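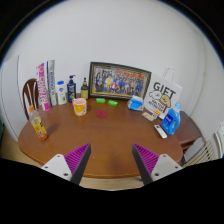 Step 3. Align the gripper width with the video

Romcombe records finger width in its own log, with its own clock. Before you cut a session into training episodes, the two streams have to agree. Start with the session folder open in Bromau and run:

bromau align --session kitchen_04 --window 20

The window is in frames. The tool looks for the moment the fingers first move in the video, then slides the width log until the two curves match. If the offset comes back as more than 15 frames, stop and check that you loaded the right log. Fouzia Talpur's script for renaming old logs is in the tools folder.

Open the preview and step through the first grasp.

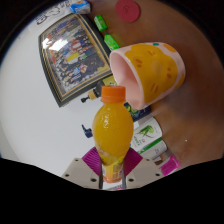
Width labels go wrong most often at contact. The planner treats a grasp as closed when the width stays flat for 10 frames, so a slow squeeze can be marked late. Scrub to a frame like the one with the juice bottle between the fingers and read the width there. It should be the width of the bottle's lower part, where the fingers are. A reading near zero means the log is still shifted. Set the offset by hand with --shift and run the preview again.

Step 4. Export

bromau export --min-length 300

Episodes shorter than that are dropped and listed in skipped.txt. Keep the list, as Marwat asks for it on import.

Last updated 2022-06-24 by Zeeshan Rana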